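How to Run a Bin Picking Demo at Your Open Day

I've done the picking demo at the Filtarel open day for 2 years now, and the July one nearly finished me off, so I'm writing down how I do it (mostly for me, but help yourself).

Step 1. Clamp the bins

We use two gray bins, one right behind the other, with a bar clamp on each side. Do this before you teach a single position! If a bin slides even a little, every pick is off, and you'll be fixing it with people watching.

Step 2. Choose what goes in

Mix it up. A container with a lid, a small printed box, something long and skinny. Eight things is my limit. More than that and they pile up, and the arm spends ages making up its mind while the kids wander off to the Bomutbridge table for stickers.

Step 3. Do a slow run first

I set the speed to 50 percent and let the arm go down into the near bin while I keep an eye on the hoses and that big loop of yellow cable. Leave the cable plenty of slack at the joint, but tie it so it can't flop into the bin. And keep the handheld control close by. Ours sits on a white sheet on the carpet behind the bins, and yes, I've had to dive for it.
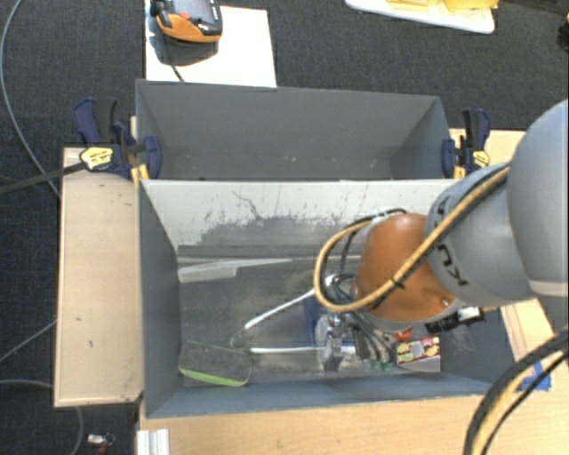
Step 4. Let the visitors in

Start with the easy stuff and talk while it moves. Everybody asks what happens when it drops something, so I tell them to wait and see! Keep the line on the far side of the tape, and let one person at a time call out what they want picked next.

Step 5. Pack up

Park the arm up high, then take off the clamps. Cables last.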